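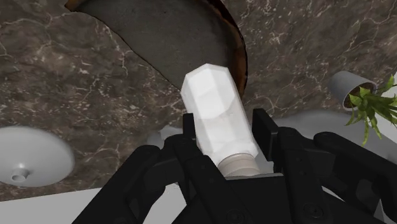
A white bottle in the gripper, in simulation. Most of Brimside's arm work now begins on a screen.

Six in the morning at Brimside and the coffee is already gone. Used to be 13 people on the bathroom line, picking bottles, turning them, setting them down. Still 13. But 5 of them mostly sit now, and that takes some getting used to.

Urszula Śliwiński packed for years. Now she checks runs. Watches the arm try a pick, marks it good or bad, writes a note, next one. Her wrists feel better. Her eyes don't. She misses the radio, which got banned from the desk room for reasons no one could give me.

Pay? Up a little, after a long fight in June. The company wanted to call it a "transition rate." The packers wanted it called a raise. It's called a raise. 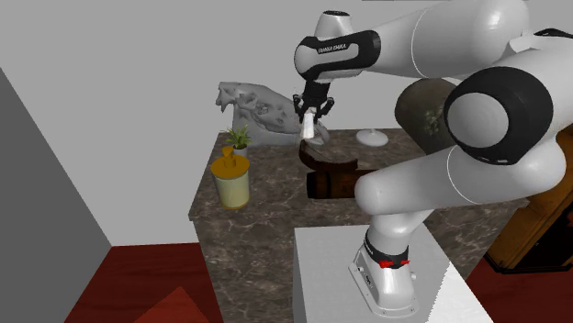
Training took 2 weeks and most people say it should of been longer. Przemysław Lis ran it from a binder he wrote himself, half of it on when to hit stop. The software, Skilwood, drops the arm into made-up rooms so the checkers see it cope with clutter. A potted plant and a yellow-lidded container share a counter with the piece it's holding, and at first the old hands found that silly. Who packs next to a plant? Then they started arguing about reach and elbow room, same arguments they had over the real belt, and Lis began writing those down too. There's 47 notes in the binder now, most in packers' handwriting.

The floor is quieter. Lunch is shorter, becuase the desk crew breaks at a different time, and that bugs people more than the machines do. Friends who ate together for years wave through the glass. 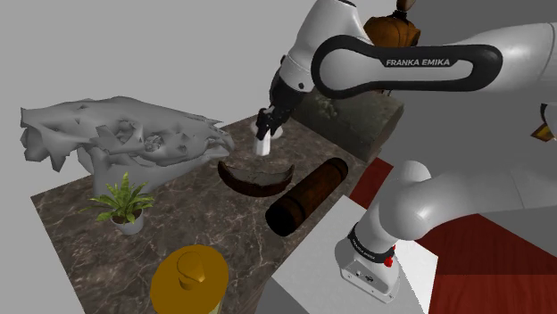 Jin-sol Um would take the old schedule back tomorrow and keep the new job, and told me so twice, the second time on the way out to the parking lot. "Fix lunch," was the message for management. The next shift talks are set for after the summer rush.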